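よくある質問(修論インタビュー調査について)

「移住した人の話を聞いて修論を書いています」と言うと、だいたい同じことを聞かれるので、まとめてページにしました。私は社会学の大学院生で、Kindvilleという町に移り住んだ人たちが、最初の一年をどう暮らしたかを調べています。思いついた順に書いているので、並びはめちゃくちゃです!

そもそも何の研究なんですか?

ざっくり言うと「引っ越してきた人が、いつ、どうやってその町を自分の町だと思うようになるのか」です。先行研究だと仕事や住居の話が中心なんですが、私が気になったのはもっと細かいところで、最初に顔を覚えてくれたお店とか、バスで迷った日のこととか。そういう話をひたすら聞いています。

何人に話を聞いたんですか?

じっくり聞いたのは七人です。少ないと思いますよね。私も最初はそう思っていました。でも一人につき四回会うので、文字起こしが247ページになりまして……夏はほぼそれで終わりました。八月の記憶がイヤホンしかないです。

どうして一人に四回も会うんですか?

一回目って、みなさん「面接用の話」をしてくれるんです。役所や支援団体で何度も話してきた、順番の整った話。二回目の終わりくらいから「そういえば」が増えて、三回目で一回目と食い違う話が出てきたりします。食い違いは間違い探しの材料にはしません。どっちもその人の話なので、両方そのまま論文に載せています。

調査の相手はどうやって見つけましたか?

Heffernanという交流センターの掲示板に紙を貼らせてもらいました。最初のひと月は反応ゼロ。貼り紙の文章が硬すぎたみたいで、「調査協力者募集」を「引っ越してきた頃の話を聞かせてください」に変えたら、その週に連絡が来ました。あとは紹介です。ただ紹介だけに頼ると似た境遇の人に偏るので、二人目までと自分で決めていました。
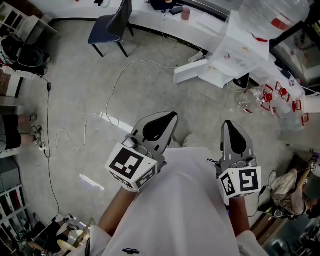
謝礼は払うんですか?

払います。うちの研究科では議論のあるところで、「お金が話の中身を変える」という先生もいます。でも相手の時間をもらうわけだし、交通費だってかかる。私は毎回同じ額を、話し始める前に渡すことにしました。途中でやめても返さなくていいですよ、と最初に言っておくと、お互い気が楽です(実際に途中でやめた方はいません)。

録音を嫌がられたらどうしますか?

録りません。手書きのメモだけにして、終わったら近くの喫茶店に駆け込んで、覚えているうちに全部書き出します。この作業が二時間以上かかるので、夕方五時からの面談だと帰りが結構遅くなります。引用が少なくなるのは仕方ないと割り切りました。

通訳は入れますか?

ご本人が希望したときだけです。家族に通訳してもらうのは避けています。お子さんの前では話しにくいことってありますし、逆にお子さんに聞かせたくないこともあるので。予算がない院生のみなさん、学内の助成を探してみてください。私はDramoraという学内の小さな助成に応募して、通訳代だけ出してもらえました。申請書は三回書き直しです。

名前はどう伏せていますか?

仮名は本人に選んでもらっています。これが意外と盛り上がって、好きな歌手から取る人もいれば、昔飼っていた犬の名前にする人も。ただ、名前を変えても職業と出身地と家族構成が揃うと、知っている人には分かってしまいます。なので仮名とは別に、本筋に関係ない属性はぼかします。どこをぼかしたかは本人に原稿を見せて確認済みです。

つらい話が出たときは?

いったん止めます。続けるかどうかは相手に決めてもらって、相談先の一覧も毎回持っていきます。それと、聞く側もしんどくなります。私は面談の翌日には文字起こしをしない、と決めてからだいぶ楽になりました。

分析には何を使っていますか?

はじめはHimovという質的分析用のソフトを使っていたんですが、タグを付けすぎて自分でも何が何だか分からなくなり、途中から紙に戻りました。床に並べて、歩きながら読む。指導教員には笑われましたけど、章立てはこれで決まりました。ソフトが悪いわけではなくて、私のタグの付け方が悪かったんだと思います。

論文はどこで読めますか?

提出後に大学のリポジトリで公開する予定です。協力してくださった方には、先に短い要約版をお渡しします。要約版はやさしい日本語と英語で準備中で、専門用語の言い換えにいま一番苦労しています。「帰属意識」をどう書くか、いい案があったらお問い合わせフォームからぜひ教えてください!

私も調査に参加できますか?

ごめんなさい、聞き取りはもう締め切りました。続きの調査をするときは、このページでお知らせします。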